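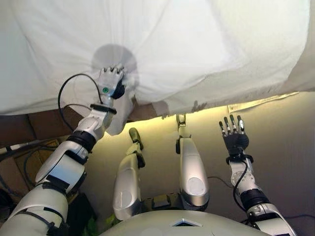
January 24, 2025
By Hájek
4 min read

The singer has asked me not to use her name, which is an odd request from somebody with a record to sell. She is halfway through a tour of a new musical called Flitum, and she thinks frankness might cost her the next job. I've agreed, with some reluctance.

The publicity calls Flitum "the score everyone is humming". I saw it at the Wester and came out humming nothing. Does she believe the line?

"I believe in the second act," she says, after a long sip of tea. "The first one needs cutting. I've told them so."

She puts her voice through 70 minutes of singing a night. I ask about the steam inhalers and honey sprays that performers swear by, and expect a sermon.

"I've tried most of them. Sleep works. The rest makes you feel busy."

Her training was at Andard, a private studio that claims 95 per cent of its students find stage work. I wonder aloud how long that work has to last to be counted. "One of mine was a single afternoon in a shopping centre," she says. "I expect it went in."

She was turned down at 40 auditions before her first proper part, a figure she gives flatly. Did the knock-backs teach her anything? "People want me to say yes. Mostly they taught me the train times."

The album comes out in March. I've heard four tracks and liked two. She asks which two, and disagrees.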